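About Hustska

Most companies in our field will tell you their robots understand kitchens. We would be careful with that sentence. Ours run a planner, a perception stack and a controller, and on a bad day the three of them disagree over where a door handle is.

Hustska writes software for arms that work with household appliances. We don't build arms and we don't sell them. Customers come to us when they have hardware that moves well and a demo that only works for the person who wrote it. Usually the demo was tuned to one appliance, in one spot, under one set of lights. We have written a few like that ourselves.

Our main product is Davach, a planner for doors, knobs and racks. It takes estimates from whatever vision model you use and assumes they are wrong by some amount. If it can't bound the error, it stops and says so in the log. Some customers find this annoying. One asked us to remove it, and we declined.

Shehata is the replay tool that goes with it. It lines up camera views, joint states and planner decisions on one timeline, so you can find out which part failed before the meeting where everyone blames the vision model. We keep 3,000 recorded runs as a regression set. Of those, 793 are failures, and we consider them the useful part. A release doesn't ship until somebody has read the new ones.

Bread on the rack behind smoked glass, and a close view from the gripper:

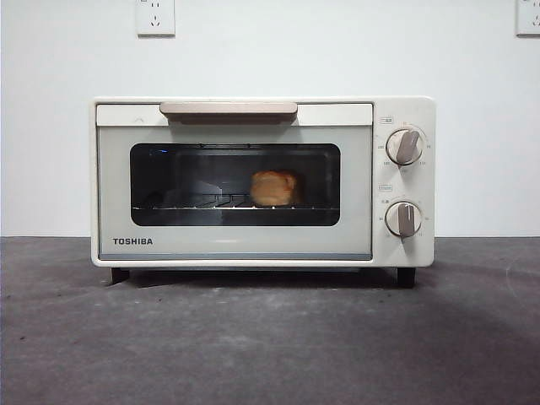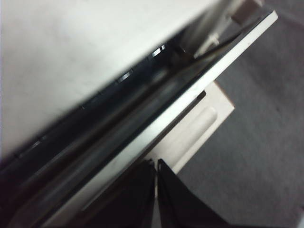
Can Davach work from a wrist camera alone?

For short moves near a surface it already has a good estimate of, it can. For anything longer we recommend a second, fixed view, and the planner will cut its speed if it doesn't get one. Shiny and dark surfaces make the wrist view less reliable, whatever the data sheet for your depth camera says.

We were founded as a contractor to Fokus, wrote drivers for them, and left to work on planning in January, with one customer and a slow build server. The server has been replaced.

We don't publish success rates without the test conditions attached. If you ask for a number, you will get a number and four pages of notes. Trials run 50 hours on your hardware, with your appliances, and you keep the logs either way.

Page last revised May 2021.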